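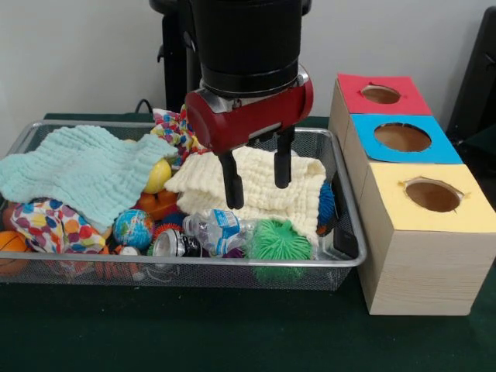 Sorting the Playroom Basket

Posted August 21, 2022 by Nelly Chambi

The long wire basket has been the catch-all in our playroom since February. Cloths go in, balls go in, and whatever is left on the floor at the end of the day goes in on top. It works well enough until a child wants one particular thing and has to dig for it.

We run a small play group at Quispe, in the two front rooms. There are 13 children on the list, though never all of them on the same morning. The basket is used by every one of them, and it gets heavy. This page covers what we keep in it, how the cloths are looked after, and how we are splitting things up from now on.

The cloths

The muslins are the most useful things we own. They are soft and hold up to washing. The small children hide toys under them and pull them off again, and the older ones use them as blankets, capes and picnic rugs. The mint-blue one and the cream one get picked most often.

The polka-dot pieces started out as dress-up scarves. Now they mostly get used for wrapping and unwrapping. One of our regular games is to wrap a ball in a dotted cloth, pass it along and have the next child guess what it is by feel.

All the cloths get washed together on warm and line dried. Muslin comes off the line wrinkled and we leave it that way. Ironing takes the crinkle out, and the crinkle is what the little ones like to rub between their fingers. We stopped using softener after the first few washes. It made the muslin slippery and the cloths would not stay tied.

The balls and toys

Plain balls are the ones that roll, so they go to the children who are crawling or just walking. The spiky rubber one is for squeezing and does not roll far, which makes it a good choice for the smaller room. The globe stress ball came from a bag of donated things. Children who can talk like to be told where they live on it, and then they like to be told again.

Anything rubber is wiped with a damp cloth and a drop of dish soap, then left out to dry before it goes back under the fabrics. We learned that one after a ball sat under a wet muslin over a long weekend and came out smelling of pond. Hard plastic toys go in the sink.

Foam and stress balls are checked by hand for cracks. If one has a split in the skin, it goes in the trash the same day. Children who still put everything in their mouths do not get the foam ones at all.

Splitting it up

A mesh basket has one big advantage over a solid bin. The children can see in from the side, and they spot a color before they start pulling. The disadvantage is that it has no sections, so the cloths spread out and cover everything else.

The joined wooden boxes are meant to fix this. The plan is to put cloths in one box, balls in the next, and odd household things in the last. The basket can then stay on the table during play and be sorted out of at the end of the morning. We make the sorting part of the session. Five minutes is enough if everybody helps, and the older children are better at it than the adults.

A few notes on doing it with a group:

Take the cloths out first. Shake each one, as small toys get caught in the folds.

Fold the muslins in half and in half again. Anything neater than that takes too long.

Let each child be in charge of one kind of thing. It cuts down on arguing.

Bottles and cans come out of the toy basket before the children go near it. If you keep them for play, check the caps and the edges first.
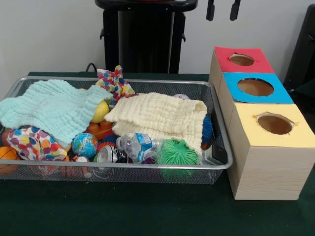

Lucero Ayala wrote in to say that her group tried the same kind of sorting and gave up on having a box just for cloths. Theirs overflowed every time, so they now roll the muslins and stand them on end, and keep the dotted scarves on a hook by the door. She also asked whether the spiky balls should be kept away from the muslin, as hers pick up lint and loose threads.

We have the same trouble with lint. A strip of tape takes most of it off, and an old toothbrush gets the rest. Keeping them in separate boxes should help. The hook is a good idea for scarves and we may try it, placed low enough for the children to reach. I would not hang the muslins up as well, or the basket will have nothing soft left in it.

Rolling is worth a try for anyone short on space. Ours are different sizes, and the big ones make a fat roll that comes undone.

If you have spare cotton or muslin cloths in any color, we can use them. Please wash them first and cut off any ribbons or loose tags. We have enough balls for now. Drop-off is at the side door at Quispe, on the shelf under the coat pegs.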